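Stangate Hardwax Oil, Clear Satin

Back in stock as of 20 Feb 2025

Tins: small, medium, large
Finish: satin (matte on request, just ask at checkout)
Use: indoor tables, desks, shelves, stair treads

Okay, I sell a lot of finishes in this shop and I try to be fair to all of them, but this is the one I use at home. I started out with varnish like everybody else, got fed up with sanding the whole top every time someone dragged a plate across it, and a customer talked me into a tin of Stangate. That was three kitchens ago and I'm still on it!

It goes on thin. Thinner than you think, and then a bit thinner than that. I use a white pad (the Nolte ones are good, the bargain ones shed), work a small puddle into the grain, wait ten minutes and wipe off everything that's still sitting on the surface. If it feels sticky the next morning you left too much on. Don't panic, rub it down with a fresh pad and a tiny splash of oil and it'll usually even out.

Two coats on most woods. Oak and ash sometimes want a third on the end grain, and pine will drink as much as you give it, so buy the bigger tin for pine.

Sand to 120 or 150 and stop there. I know it's tempting to keep going, but a surface that's too slick won't take the oil properly and you'll get a patchy top.

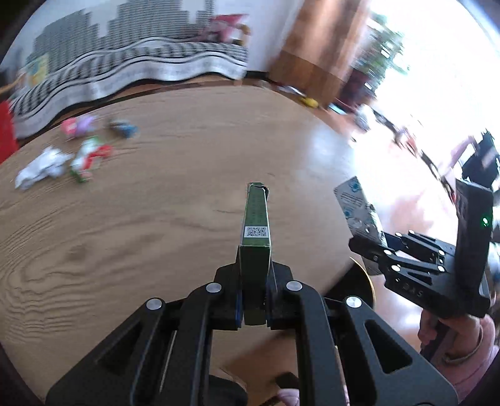
Color-wise, expect it to warm things up a little. Light woods go a touch golden, walnut goes properly dark, and any swirly grain really comes alive, which is my favorite part of the whole job. If you want to keep a pale wood pale, look at the Rivcombe White Oil instead. It's fussier to apply (stir it constantly, I mean it) but it holds the color back nicely.

Drying: leave it overnight between coats, and go easy on the table for 5 days after the last one. No wet glasses, no tablecloth.

One serious note. Oily rags can catch fire on their own, so lay them flat outside to dry or drop them in a bucket of water. Please don't ball them up in the trash.

Goes well with: Nolte white pads, Skutov lint-free cloths, Rivcombe soap for the weekly wipe-down.

Shipping is ground only on all oils.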